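The Long Life of an Old Wagon

My odometer rolled past 139,000 miles on a Thursday in May, somewhere between the feed store and the county line, and I pulled over to look at it. There was nothing to see, of course. The number was the same size as all the other numbers. But I sat there with the windows down and the engine ticking over and felt ridiculously pleased, the way you do when a kid in your family graduates.

The car is a plain green station wagon with a manual gearbox and a cloth interior that smells faintly of apples. I bought it used, with 56,000 miles on it and a service folder as thick as a phone book. I've added a good deal to that folder. What I've learned along the way is that keeping an older car on the road is a lot more fun than people let on, and most of it comes down to fluids, rubber and paying attention.

Start with the fluids. Everybody changes the engine oil, or at least knows they should. Far fewer people think about the brake fluid, which slowly pulls moisture out of the air and gets worse at its job year after year. Mine was the color of strong tea when I first had it flushed. The pedal felt so much firmer on the drive home that I took the long way, over the hill and back, braking for every curve just to enjoy it!

Coolant is the same story. It carries additives that protect the metal inside the engine, and those wear out long before the liquid looks bad. Check your manual for the interval and for the type, and don't mix types because the bottle at the gas station happens to be a pretty color. Transmission fluid gets skipped most of all, partly thanks to the word "lifetime" showing up in so many brochures. Whose lifetime? I had mine drained at 90,000 and second gear, which had been grumpy on cold mornings for as long as I'd owned the car, went in like a spoon into pudding.

I wrote a short version of all this for our club newsletter last winter and got more mail than I've had for anything else, most of it friendly and some of it very firm about gear oil.
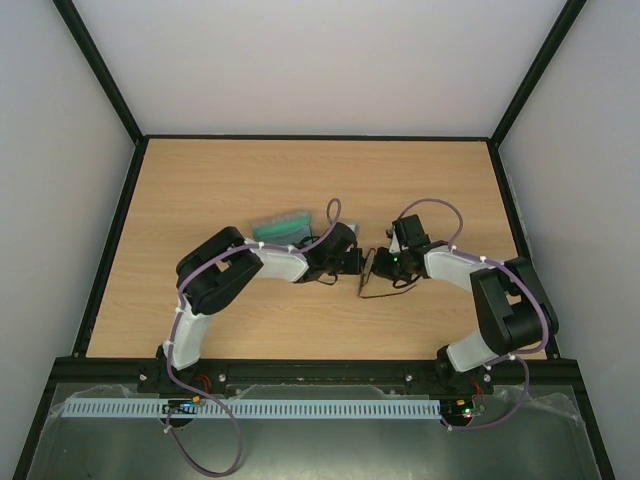

Ruaridh Morrison wrote that I had left out the hoses, and that he would trade every fluid change I'd ever done for one good squeeze of a radiator hose twice a year. He does it with the engine stone cold, pressing near the clamps, where the rubber tends to go soft first. If it feels spongy, or crackles under his thumb, he replaces it that weekend. He has been stranded once in 33 years of driving old cars, he said, and it was a hose, and it was raining.

I'm happy to be corrected. Rubber is the part of an aging car that gives the most trouble for the least money. Hoses, belts, suspension bushings, door seals, the little boots that keep grit out of the steering joints: all of them harden with time whether the car is driven or not. A low-mileage car that has sat in a garage can need more rubber than a high-mileage one that goes out every day, and that surprises buyers again and again.

Bushings were my own big discovery. These are the rubber sleeves that sit between the suspension arms and the body, and as they wear, the car starts to wander and clunk. It happens so slowly that you get used to it. I'd been blaming the road. When the front ones were finally replaced, the steering felt wide awake, and I spent the whole evening calling people to tell them about it. (Two of them have since had theirs done. One has asked me to stop calling.)

For parts, I've had good luck with Urkiten, a small mail-order place that still prints a paper catalog with exploded drawings on every page. I read it at breakfast. My local shop is Okeke's, out past the rail yard, where they'll let you stand under the lift and look up if you ask politely and keep your hands in your pockets. I can't recommend this enough. Ten minutes under your own car with somebody who knows what they're looking at is better than a month of reading. You'll see the damp spot on the oil pan, the rust starting behind the wheel, the heat shield hanging on by one bolt, and you'll come away knowing which of them matters.

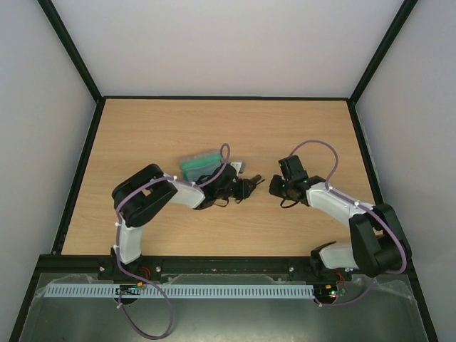 AT THE WHEEL: Listening

Turn the radio off once a week. I know, I know, but try it. An old car talks all the time, and if you know its usual chatter you'll catch the new word right away. A hum that rises with speed and changes when you steer gently one way is often a wheel bearing. A squeal on start-up that fades after a few seconds is usually a belt. A tick that follows the engine's speed deserves a look at the dipstick before you go any farther.

I keep a notebook in the door pocket, a cheap one with Rakgate printed on the cover from some trade counter giveaway, and I write down the mileage and whatever I heard. Most entries are dull. "Rattle, left rear, bumpy road." Then a few pages later, "Rattle was the jack." But when I do bring the car in, I can say when a noise began and what the weather was doing, and that saves the mechanic a lot of driving around the block.

The same notebook holds my fuel figures. Filling up and doing the division takes a minute, and a slow slide in mileage is an early sign of low tires, a dragging brake or a tired sensor. My wagon dropped by nearly a fifth one fall before I found a sticking caliper at the back. The wheel on that side was too warm to keep a hand on after a short drive to the store.

Next on the list are the rear shocks and the driver's window, which goes down beautifully and comes up when it feels like it. Okeke's can take me in the week after next. I've already marked the page in the catalog.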